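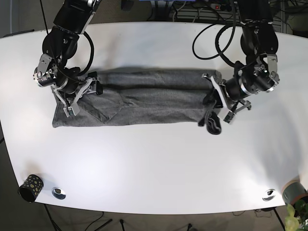
I'd been meaning to get to the Inskip open day for years, and this time I finally made it! Inskip is the old wool mill outside Pledmont, the one with the tall chimney you see from the train. Most of the year you can't get past the gate, but on Sep 21, 2024 they let people in for the whole day, and I went with my friend Pirmin Hubmann, who grew up two towns over in Istden and had never been inside either.

Tickets were 11 dollars, which got you the tour and a coffee (weak, but the cinnamon roll I bought to go with it made up for that). Our guide was Kilian Baumgartner. He started there sweeping floors and now runs the dye room, and he talks fast, so stay near the front if you want to catch everything.

We began in the carding hall. The noise! They only ran one machine for us and I still had to lean in to hear Pirmin. Kilian passed around a handful of raw fleece, all greasy and smelling like a barn, and then the same stuff after washing, and I kept sneaking the clean piece back for another squeeze.

The looms are upstairs, up a very steep iron staircase. The oldest one is 120 years old and they still use it for the Pandness blanket, the thick striped one my grandmother had on her porch swing. It uses 443 yards of yarn for the border alone, according to Kilian, and if a thread snaps they stop and tie it by hand.

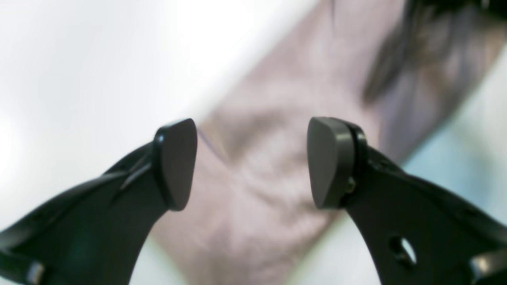
The dye room was my favorite part. It's hot and it smells like vinegar, and one wall has little hanks of yarn pinned up with the recipes written on cards underneath, 200 shades in all. I picked out a mossy green and Pirmin went for a mustard that I thought was awful until I saw it made up into a scarf in the shop.

Speaking of the shop, bring cash, the card reader was down by noon. Seconds are in the bins at the back and the socks are a steal. Parking is in the field behind the church, and it was pretty muddy, so wear boots. They do a smaller open day in June too, without the dye room, and I've already put it on my calendar.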